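Plorport Home Water Forum > Softeners and Filters > Dishwashers
Thread: White film on plates, softener already installed

ateuber
Posts: 849
April 9, 2025

Looking for a second opinion on a film problem. Municipal water tests at 11 grains per gallon at the outside spigot, which is not softened. The kitchen hot line runs through a Stan single-tank softener that went in last November. The dishwasher is an Ivside with its own built-in softener and salt reservoir, set to level 2. Detergent is Ovar powder.

Symptom is a dull haze on glasses, and a faint one on plates that I can feel more than see. It shows up only after the dry phase. Normal cycle, no prewash, rinse aid reservoir full. Salt light is off.

Is the built-in unit doing anything useful if the feed is already soft, or should it be bypassed?

Arne Teuber

brinetank
Member

First question is whether the haze is scale or etching. Soak one glass in white vinegar for a few minutes and rinse it. If the haze clears, it was mineral. If it stays, the glass surface has been attacked and you can't get it back. Soft water plus a full dose of powder is the usual way to etch glass.

What hardness do you get at the kitchen tap? The spigot number tells you what goes into the softener and nothing about what comes out.

ateuber

Strip test at the hot tap reads between zero and the first color pad, so under 1 grain. Vinegar cleared most of it. There is a band near the rim of the older glasses that did not change.

brinetank
Member

Then you have both. The rim band is etching. The rest is either mineral carryover or detergent salts left by a short final rinse. Cut the powder in half and see what happens before you touch anything else.

cgodoy_lab
Member

I disagree with part of that. Film that vinegar removes on a feed under 1 grain should make you suspect the feed reading. Single-tank units pass hard water during regeneration. If the regeneration runs at night and the dishwasher is on a delay timer, the machine fills from the bypass. You would test the tap the next day and get a soft reading every time.

Check the clock on the softener head. They lose time after a power cut and then regenerate whenever they feel like it.

Catalina

brinetank
Member

That would give film on some loads and clean glasses on others. He says every load.

cgodoy_lab
Member

He said it shows up after the dry phase. He did not say every load. Arne, which is it?

ateuber

Most loads, not all. I haven't kept a log. The dishwasher does run on delay, starting at 2 in the morning. The softener clock was off by several hours when I looked at it tonight. I have reset it and moved the dishwasher to early evening.

saltbridge_sam
Member

On the original question: the Ivside manual for my model says to set the built-in softener to zero on a softened supply and leave the salt in so the seal does not dry out. I don't know if yours is the same. Level 2 on soft water mostly wastes salt. A loose reservoir cap is also worth checking. Brine leaking into the tub leaves a white film that wipes off with plain water, no vinegar needed.

brinetank
Member

Good point on the cap. I still think the dose is the main cause. Full scoop of Ovar in soft water leaves residue, and I have seen it in every house where I tested for it.

cgodoy_lab
Member

It can. But change one thing at a time or the result means nothing. He has already fixed the clock and moved the cycle. Run a week like that on the same dose, then change the dose.

Also, inspect the dishes against something dark. White plates on a light counter hide haze almost completely, and people report them as clean when they are not. Light should come in low from one side. Let the plate cool fully first.

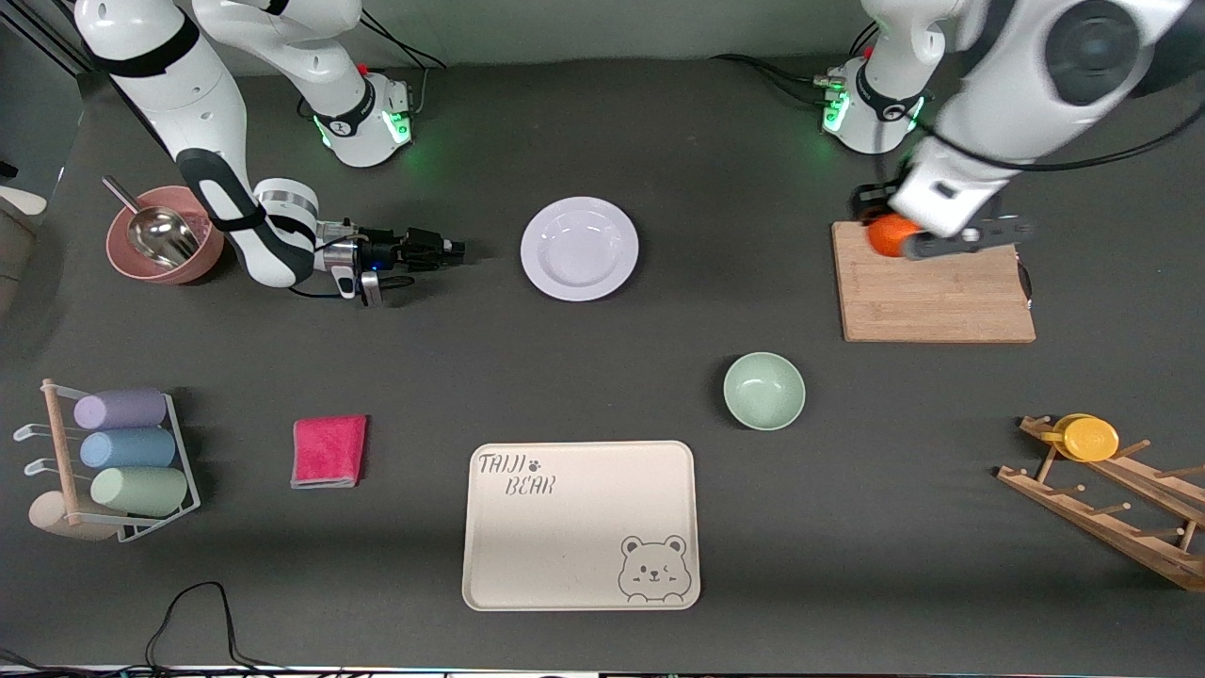 White plate, dark gray tabletop.

That sort of contrast is enough. You don't need a lamp rated for inspection work, a flashlight held near the table surface will do.

ateuber

Makes sense. My counter is cream, so I have been judging by touch. Will use a dark baking tray.

Cap was tight, for the record. Wiping with plain water did nothing to the haze, so I am ruling out brine.

saltbridge_sam
Member

One more for the list: the heater. If the final rinse is not getting hot enough, the water sits in drops and dries in place. Mine peaks at 73 on the service display, in Celsius, on the intensive cycle. Normal runs cooler.

brinetank
Member

Drops leave spots. He has an even haze. Different problem.

saltbridge_sam
Member

Not with rinse aid in the water. It sheets, and what dries is a sheet.

ateuber

I can't read the temperature on mine without opening the service menu, which needs a key sequence I don't have. Leaving that one for later.

Plan: same dose, same cycle, evening start, built-in softener stays at level 2 for now. I'll test a strip at the tap just before each fill and write it down this time.

cgodoy_lab
Member

Test the first water out of the line as well. What sits in the pipe is what the machine gets first.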